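Bags, baskets and the short life of cut produce

Toshiko Maruyama has spent most of her working life on the question of how fruit and vegetables should be held between the shop and the plate. She runs the household storage section at Narness, where the current work concerns reusable zipper bags and the open baskets that people sort their shopping into. We spoke on Jul 10, 2025, shortly after the section had finished its spring round of tests.

Her first point was about order. "People bag too early," she said. "They come home, they open the bag, they push in whatever is nearest. The basket should come first. Put everything in it, look at it, then decide what needs a bag at all."

The basket she prefers is plastic, with slots in the sides and a smooth rim. Slots let air through. A smooth rim matters more than buyers expect, as thin film drags on a rough edge and can tear there.

On the bags, she was more exact. The section compared 3 closures over 230 openings each, and the most frequent fault was a strip that had been pressed shut at the middle and left open at one corner.
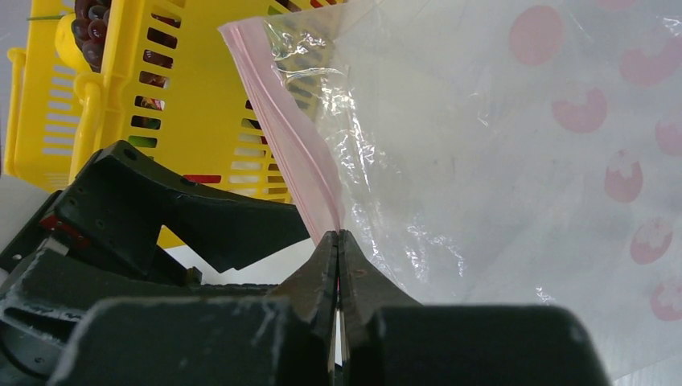 "A coloured strip helps," Maruyama said. "You can follow it with your eye from one end to the other. On a clear strip you are relying on your fingers, and fingers are optimistic." She has no objection to printed film provided that enough of the panel stays see-through. A bag that hides its contents tends to go to the back of the fridge and stay there until May.

Her colleague Édgar Rengifo, who joined us for the second half, deals with what goes in. He divides a mixed basket by how easily each thing bruises. Pineapple can stand almost any neighbour but will mark a tomato - the skin is hard and the crown is sharp. Bok choy is awkward: the stalk is firm, the leaf is not, and it should lie on top with nothing resting on the green part.
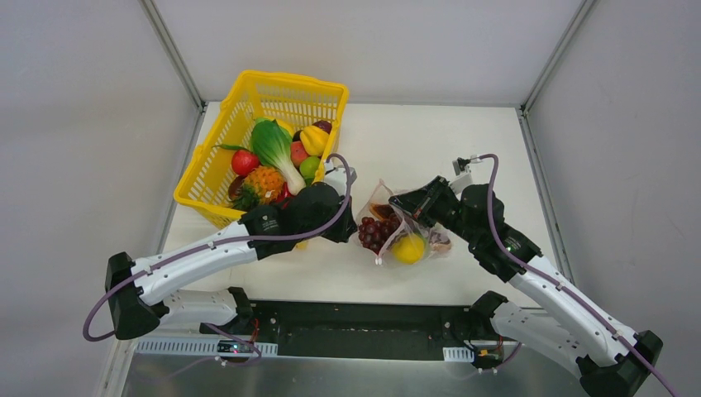 Mixed produce in a slotted yellow basket, with bok choy and pineapple among the contents.

"I take the leaves out first," Rengifo said. "Then anything soft. Chillies go in last, they are no trouble." He leaves limes loose if they will be used within a few days, and bags them if not.

Neither of them washes produce before storing it. Maruyama wipes the inside of a used bag, turns it out and hangs it up by a bottom corner, with the strip fully open. The next round of tests will look at bags kept in use for a full year.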